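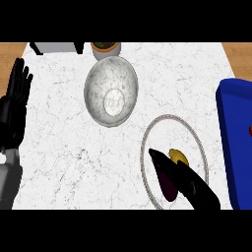

Re: Second proofing in a cold kitchen

From: Annunziata Gentile
To: Lurkemel home bakers list
Date: Sat 14 April

Carmela De Luca wrote:

> My kitchen sits at 54 degrees most mornings and I'm about to give up
> on the second rise. The first one goes fine if I leave it long enough,
> but once I shape the loaves they just sit there. Last week I waited
> until lunch, baked them anyway, and got two bricks with a nice crust.
> Do I need one of those proofing boxes? I saw the Stutier one and it's
> 260 dollars, which is a lot for a warm box. Also, does anyone still
> have the old Cirillo rye recipe? My copy has a coffee stain right over
> the water amount.

Carmela, please don't give up! And please don't spend 260 dollars until you've tried a few free things first. I bake in a cold kitchen too (old house, stone floor, a back door that has never closed right) and I've come to love what slow dough does for the flavor.

My guess is that your shaped loaves aren't getting a fair start. You give the first rise all the time it wants, the dough is lovely and puffy, and then you shape it on a cold counter and put it in a cold pan. All that chill goes straight into the loaf. Put your pans in the oven with just the light on while you shape. They should feel like a mug you forgot to drink from, no warmer than that.

Then put the loaves back in there, light still on, with a pan of hot tap water on the rack underneath. Close the door and leave them alone for an hour. In my oven that gets me to 78 or so, which is plenty. Do check yours with a thermometer the first time, as some oven lights run a lot hotter than others and you don't want to cook the outside of the dough. And tape a note over the knob! I once preheated with a loaf and a tea towel in there and my husband still brings it up.

The other thing you can do is go the opposite way and make the cold work for you. Shape the loaves in the evening, cover them well, and put them in the fridge overnight. Bake them straight from the fridge in the morning. The dough is firm and easy to score, and the crust comes out with all those tiny blisters that I get far too excited about. This works best if you shape while the dough is still a bit young, maybe two thirds of the way through its first rise.

About the poke test, which somebody asked about last month and I never answered: flour your finger, press in half an inch, and watch. If the dent springs right back, wait. If it comes back slowly and stays a little dimpled, bake. Cold dough is slower to spring back whatever stage it's at, so for fridge loaves I go by the clock and ignore my finger.

Now, the rye! I do have it, and I'm so happy someone else still makes it. The water is 260 grams, plus a splash more if your flour is coarse. My card also says 166 grams of starter, which looks fussy but I've always stuck to it. Total dough weight on my card is 961 grams, so it fits one long pan with nothing left over. Don't knead it like a wheat dough, just stir it until there are no dry bits and smooth the top with a wet spatula. And let it sit a full day before you cut it. I know, I know – but it's gummy if you don't.

One question back to the list. Has anyone used the Bovonex bread pans, the ones with the sliding lid? I'd like to try a square sandwich loaf before August, when it gets too hot here to have the oven on, and I can't tell from the catalog how big the long one is.

Carmela, write and say how the next batch goes, even if it's bricks. Bricks make very good croutons.

Annunziata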